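What Happens When a Town Votes on Something?

Maybe you have heard the grown-ups at your house talking about the new library in Derport, and maybe somebody grumbled about "the bond" and somebody else said it was high time. A bond is just a way for a town to borrow money, a bit like when you ask for next month's allowance early and promise to pay it back a little at a time.

Let's start at the beginning, which is usually a meeting. In Derport the town council meets at 7 p.m. in the big room on Politis Street, and anybody can come, even kids (bring a book, because some parts are slow!). People who want to speak write their name on a sheet by the door, and when their turn comes they get three minutes at the microphone.

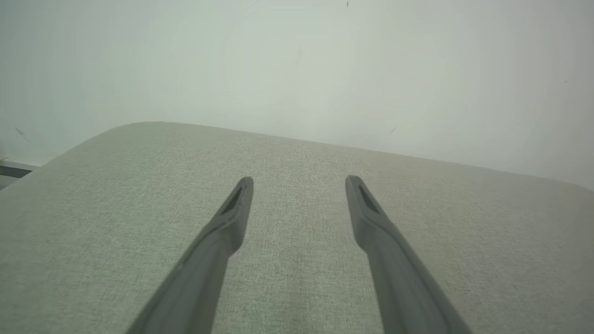 Now, the council can decide plenty of things by itself, like where to put a stop sign. But borrowing a lot of money is a bigger matter, and in Derport the council has to ask the voters first. The question gets printed on a piece of paper called a ballot, and each voter marks yes or no. You have to be 18 to vote, so you will need to wait a while yet, but you can certainly tell a voter what you think over dinner.

Voting is secret. That means you never have to tell anyone what you picked — not your boss, not your neighbor, not even your grandma.

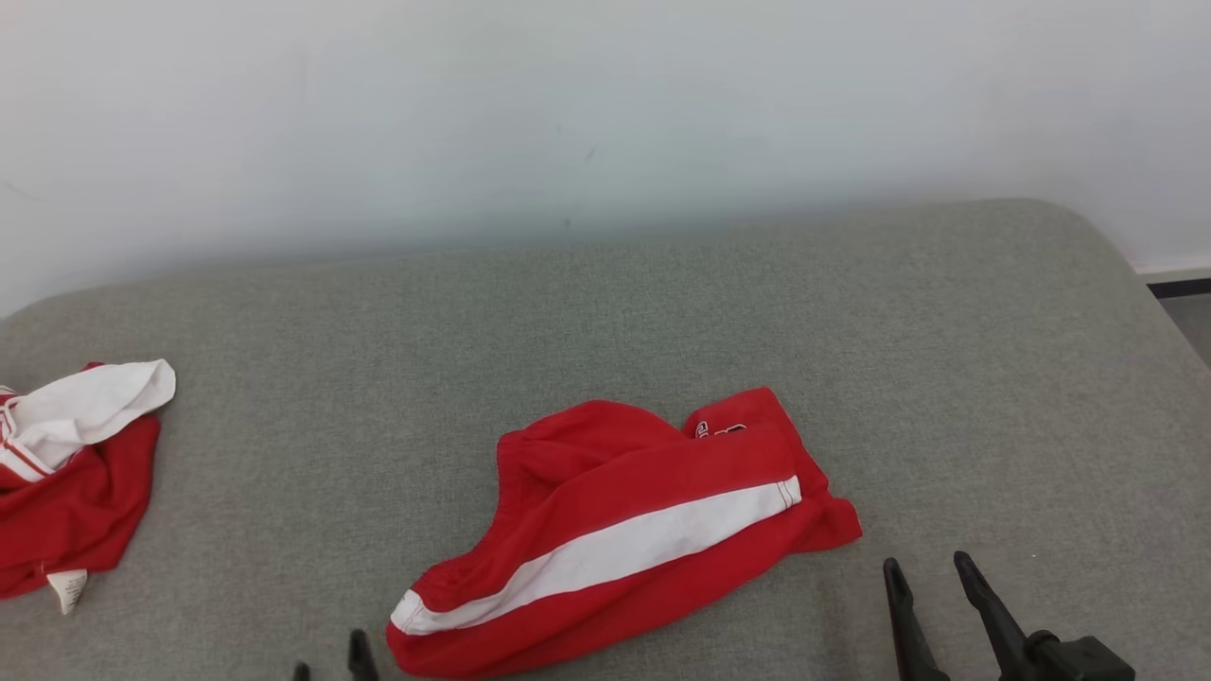

When the polls close, the ballots are counted, and then some of them are counted again to check for mistakes. Every single one matters. A few years back our neighbors in Zurnura voted on whether to fix up their old swimming pool. There were 919 yes votes and 903 no votes, so the pool was saved by just 16! If you think of all the families on one short street, that is not very many people at all.

Sometimes the answer is no, and then the council has to think again. They might ask for less money, or wait until another year, or explain the plan better. Forkilura said no to its new fire station the first time and yes the second, after the plan was made smaller.

Words to know
Ballot: the paper you mark when you vote.
Bond: money a town borrows and pays back over time.
Polls: the places where people go to vote.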